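Elholm House Residents' Association
Minutes of the March meeting, second floor study room

The meeting opened at 7 p.m. on Tuesday. The minutes of the last meeting were accepted with one correction: the vacuum cleaner is kept on the first floor, in the closet by the laundry, and was wrongly listed under the second floor.

1. Money

The house fund stands at $700. The only large expense since the last meeting was the replacement shower curtain rails, bought from Dralter. One rail came with the wrong brackets and has been sent back. Dralter will refund or replace; no answer so far.

The study room has its own line of $100 for the term. None of it has been spent.

2. Kitchen

The second shelf of the left refrigerator is again being used by more people than it was meant for. Agreed to go back to one shelf per two rooms and to put the list on the door. Food without a room number will be thrown out on Saturday mornings, as before.

The toaster trips the breaker if the kettle is on at the same time. It was asked whether the building office knows. It does. An electrician from Drakham is supposed to come this month. Until then, please use one or the other.

3. Study room

Most of the meeting was spent on this item.

There were complaints from both sides. Residents who work there in the evening say the shelves over the desk have filled up with personal things and there is no space to put down a folder. Residents who have put things there say the room was bare and cold before and that the soft toys and cushions do no harm.

Agreed after discussion:

The desk surface is for work. A laptop may be left on it for a meal break, closed, but not overnight.

Books stay at the left end of the middle shelf, standing up. Anyone who adds a book should write a room number inside the cover.

Plush toys and cushions may stay. A proposal to limit them to one per resident was voted down.

Bottles and jars should go back to people's own rooms. Anything with a lid that does not close properly should not be on the shelves at all.

The light in the lower right compartment may be left on during the evening, but the last person out switches it off.

It was asked whether the room could have a second unit of the same kind for the opposite wall. The Toledo range has one that would fit, but it is over the study room budget even with the whole term's money. Put off until the fall.

What is to be done with the individual things on the shelves is listed under item 6.

4. Noise

Quiet hours start at 11 p.m. on weekdays. A request to move this to 10 p.m. did not get enough support. The door to the stairwell still slams. Felt pads will be tried on the frame first, and if they fall off again the office will be asked for a proper closer.

5. Bicycles

The rack in the yard has 40 places and all of them are taken, several by bikes with flat tires and no tag. Tags will be handed out again. Untagged bikes will be moved to the basement at the end of the month and kept there over the summer. The office asked for a notice in the hallway before anything is moved. This will go up on Saturday.

6. Record of the study room shelves

Cookie cushions: both on the top shelf, at either side of the white slotted rack. They can stay where they are.

Pink bear with the flower: middle shelf, against the back. Stays.

Brown bear: right-hand compartment. Stays.

Black fabric item, to the right of the brown bear: owner to collect it, please, or tell the association what it is.

Clear bottle with white cap and small cream-colored jar: middle shelf, to the right of the pink bear. To be taken back by their owners.
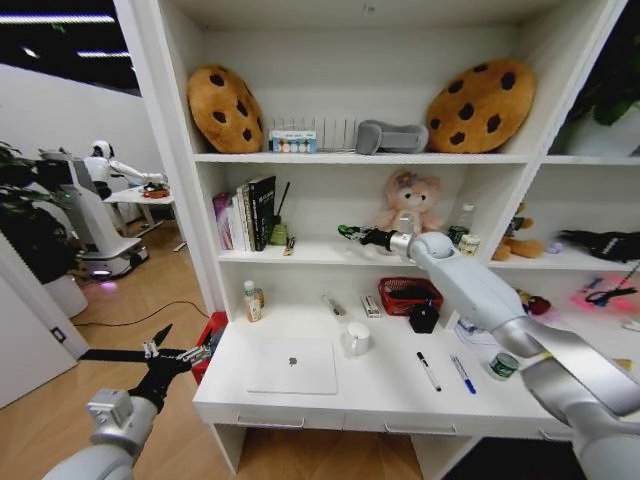 7. Any other business

The key to the basement has been missing from its hook for a week. Whoever has it should return it; no questions will be asked.

The next meeting will be in the kitchen, same time. The meeting closed at 8:20 p.m.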